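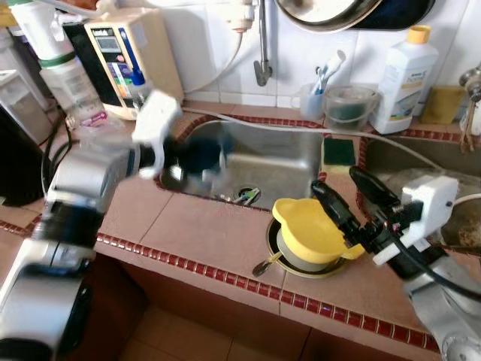
A short paper from the Stotico workshop on quantum foundations argues that the quantum-to-classical boundary can be treated as a question of record keeping, without adding a collapse term to the Schrödinger equation. The authors call their scheme the Vellus construction. It starts from a standard open-system model, in which a small system interacts with a large environment, and asks how many separate parts of the environment must carry the same information before an outcome may be called a fact. The paper's introduction makes the point with household objects. A yellow plastic cup at a steel sink scatters light in all directions, and two observers standing well apart can each intercept a small share of that light and agree on where the cup is. Neither observer needs to touch the cup, and neither disturbs the other's share. A single electron spin offers no such surplus of copies unless an apparatus produces them.

The idea that redundancy accounts for agreement between observers is well established. The new element is a threshold condition. In earlier treatments, redundancy is a continuous quantity, and the point at which a record becomes objective is left to convention. The Vellus construction replaces the convention with an inequality relating three quantities: the mutual information between the system and a fragment of the environment, the size of the fragment, and the rate at which fragments exchange information with one another. When the inequality holds, the observable that has been copied is unique up to relabeling of its values. When it fails, two incompatible observables can be partly recorded at the same time, and the paper declines to assign a fact of either kind.

The third quantity is the one that has drawn most of the discussion. Most models assume that the parts of the environment do not interact among themselves, an assumption that suits photons and does not suit a liquid or a solid. Once interaction is allowed, records spread and become scrambled. A fragment that held a clean copy of the system at an early time may hold almost nothing later, although the information has not left the environment as a whole. The paper therefore defines facts relative to an interval of time and supplies lower and upper bounds for that interval. A fact in this sense can lapse. The authors accept the consequence and compare it with the loss of a written record, which does not alter the event recorded but does remove the means of checking it.

Numerical results are given for a chain of 40 two-level systems, of which 36 serve as environment. The remaining four are divided between the measured system and a pointer. The simulation was repeated for 2000 random choices of the coupling constants, with the initial state of the environment held fixed. For weak coupling within the environment, the threshold was reached in nearly every run and the copied observable matched the pointer basis. For strong coupling, the plateau in the mutual information narrowed and then vanished. The crossover is smooth at this size, and the paper makes no claim that it sharpens into a transition for larger chains.

The calculation used the Zemik package, a tensor-network code whose accuracy depends on a cutoff in the bond dimension. The appendix shows that doubling the cutoff moves the crossover point by less than the spread between runs. No comparison with exact diagonalization is given at full size, where it would be out of reach. A comparison on shorter chains is included and shows agreement until late times, after which the truncated evolution underestimates the entropy.

A reply circulated at the same workshop, known as the Lebrun note, raises 2 objections. The first is that the inequality presupposes a division of the whole into system and environment fragments. A different tensor factorization of the same Hilbert space can yield a different verdict, and the paper offers no rule for preferring one over another beyond locality of the Hamiltonian. The second concerns probability. The construction identifies which observable acquires a value, but the step from a reduced density matrix to the statement that one value occurs is taken over from the Born rule. The note concludes that the measurement problem has been restated in sharper terms, with its central part left as it was.

The authors' response, added as a final section in the revised version, grants the second objection in full. On the first, they show that small rotations of the factorization shift the bounds continuously, so that a fact well above threshold survives a modest change in the choice of subsystems. Large rotations are not covered.

The revised version also lists one possible test. In a system of trapped ions, the coupling among the environment ions can be adjusted independently of their coupling to the measured ion, and the fragment information can be estimated from local measurements when the fragments are small. The predicted narrowing of the plateau should appear well before scrambling is complete. A further session on the proposal is planned for April, with the error budget for the ion experiment as its main item.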